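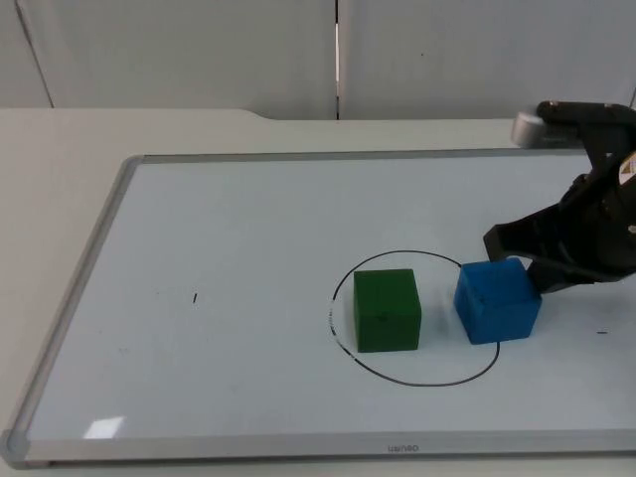 Montserrat Barajas
2023-01-29

Okay, I need help from people who share a house with more than two other adults. There are 6 of us in an old place in Tristdale and our chore system has fallen apart again. We tried an app (everybody muted it), then a paper chart on the fridge, and now we're back to a whiteboard. I like the whiteboard! But by the middle of the month it's all arrows and crossed-out names, and the same two people end up scrubbing the shower.

What I want to know is how you split things up so it stays fair when people work odd hours. One of us does nights over in Nallside and is asleep whenever the rest of us clean. Also, do you make people pay if they skip? One roommate wants a $2 fine and I think that'll just start fights.

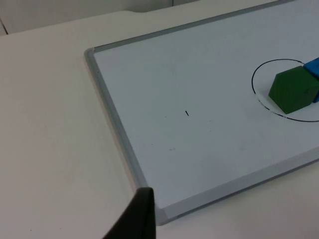

Farzana Pathirana
Community Moderator

Hi Montserrat! I lived in a shared house for years, and the thing that saved us was giving each person a room instead of a list of tasks. You own the bathroom for the month, you clean it whenever you like, and it has to be decent by the time you hand it over. Your night-shift roommate can mop at 11 in the morning if that suits them.

We drew a circle on our board with one slice per person and moved the names over one slice on the first. Dishes stayed out of it — everybody washes their own, same day, end of story.

I'd skip the fine. We had one until August of our first year and all it did was let the person with the most money buy their way out of the trash. If you really want money involved, have everyone chip in for a deep clean before you move out. Ours came to $160 and it was worth every cent, mostly for the oven.

Oh, and take a picture of the board when you switch. It settles a lot of arguments.

Munshi

fines work fine at our place, just keep the jar where people can see it

Rotton

Agree with the room idea but the kitchen is twice the work of a hallway, so put two people on it.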